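Pince de collecte Kerkholm : avis après un trimestre d'utilisation

Note générale : 4 sur 5
Achat vérifié, usage professionnel

Nous avons acheté trois pinces à main Kerkholm pour constituer des jeux de démonstrations de préhension. L'équipe est petite et le budget matériel de l'année était déjà entamé quand la question s'est posée. J'écris surtout pour ceux qui doivent remplir un bon de commande et qui trouvent peu de chiffres en ligne.

Le choix s'est fait entre deux solutions. La première était un bras Lammers en téléopération, avec son châssis, son armoire et la formation de deux personnes. La seconde consistait à prendre des pinces tenues à la main, à enregistrer les gestes directement sur place et à repousser l'achat du bras à l'exercice suivant. Nous avons retenu la seconde. Le devis du bras n'était pas déraisonnable, mais il immobilisait une pièce entière et le délai de livraison nous menait en novembre.

La pince nous a été facturée 800 euros hors taxes pièce par Ostthorpe, le distributeur. Il faut ajouter 103 euros pour un jeu de patins de rechange et le câble long, à commander tout de suite, car le câble fourni est trop court pour travailler debout. Le port était compris. La licence du logiciel d'enregistrement est à part et se paie par poste, pas par pince, ce que la fiche produit n'indique pas clairement. Demandez une ligne séparée sur le devis.

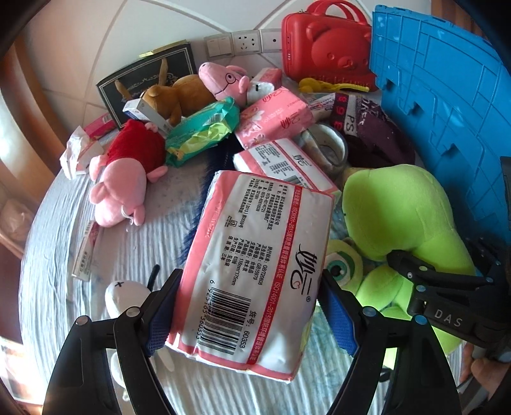 Le poste de dépense que nous avions le plus mal estimé, ce sont les objets à saisir. Nous avions prévu une petite enveloppe pour des blocs d'essai et quelques boîtes vides. Les séries faites avec ces seuls objets étaient trop uniformes, et il a fallu passer à des articles de tous les jours, posés sur un vrai lit. Un paquet de mouchoirs en papier comme le 妙云 tenu entre les deux doigts coûte très peu et donne une prise bien différente de celle d'une peluche ou d'un bocal en verre. Prévoyez en revanche des doubles, les emballages souples se marquent vite quand on les reprend toute la journée. Nous inscrivons maintenant ces achats en consommables, avec un réassort mensuel.

Côté mécanique, les doigts courbes conviennent bien aux volumes moyens. Les patins bleus texturés accrochent correctement le plastique et le tissu. Sur le verre lisse, c'est moins bon, il faut serrer davantage et la main fatigue. Les pièces minces posées à plat restent difficiles à prendre, et je conseille de ne pas fonder un programme entier là-dessus avec ce modèle.

L'usure est l'autre point à chiffrer. Le premier jeu de patins a été remplacé au bout de 271 séances, toutes pinces confondues. Le changement se fait sans outil et prend quelques minutes. Une gâchette a pris du jeu en fin de trimestre. Ostthorpe l'a échangée sous garantie, mais la pince est partie une semaine. Avec deux appareils en service et un en réserve, le planning n'a pas bougé. Avec un seul, nous étions arrêtés.

Pour le rangement, nous avons pris des mallettes Billness. Elles sont correctes, un peu grandes, et la mousse est à découper soi-même.

Ce qui nous a plu : la mise en service dans la matinée, les pièces détachées en stock, la possibilité de travailler dans n'importe quelle pièce sans rien fixer.

Ce qui nous a gênés : le câble d'origine, la notice en anglais seulement, le poids à l'avant après une heure de travail - une dragonne réglable aiderait - et la licence mal présentée.

À ce prix, je rachèterais la même configuration. Pour un budget serré, je supprimerais les mallettes avant de toucher à la pince de réserve. Le bras reste inscrit à notre plan pour l'an prochain, avec un nouveau devis demandé à Lammers.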